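Curb priors and the low-contrast problem

I spent most of this month on the drivable-surface head in Monora, our small-vehicle navigation stack, and one result seems worth writing up before I move on to the planner.

Background: the head takes a single forward image and predicts a label for each cell of a ground grid. Trained on asphalt roads with painted lines, it does well on asphalt roads with painted lines. On streets where the road, the curb and the walls are all the same gray concrete, it leaks. The predicted surface climbs the curb and in bad cases continues up the wall. Depth supervision helps at close range and does very little past the first few car lengths.

Tekle Negash suggested dropping the appearance cue at the boundary and adding a weak geometric prior instead. We fit two long edges per image, left and right, and require only that they meet near the horizon. No parallelism or equal height is assumed, so a high sidewalk on one side and a low one on the other is fine. The prior enters as a loss term during training and is absent at inference, so runtime cost is zero.

The training set was 2,000 images from Dustemgate, with 114 held out. I relabeled the held-out set by hand with Hertta Saarela, and we disagreed on 8 images, nearly all of them over where a broken curb ends. Those were dropped from scoring.

With the prior, leak failures on the held-out set went from 36 to 8. A leak failure means any connected region of predicted road that crosses the curb line. I also tried the plain baseline with a heavier boundary weight. It cut the leaks somewhat but started carving holes in the road at expansion joints and cracks, and the planner treats those as obstacles.

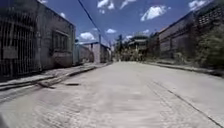 The remaining failures fall into two groups. One is vegetation growing out over the curb line, where the edge fit has nothing to hold on to and drifts outward. The other is hard shadow running parallel to the wall, which the fit takes for the curb. Jarmo Harju thinks a second fit with the shadow edge masked out would fix the latter. I tried a crude version and it made the first group worse, so it is off by default.

Small flat patches on the road are a separate question. A drain cover and a scrap of sheet metal get the same label at present, and the grid is too coarse to argue about it.

Next is a rerun with the horizon height left free, as the current value was tuned for one mounting position. Config and split lists go into the repo in September.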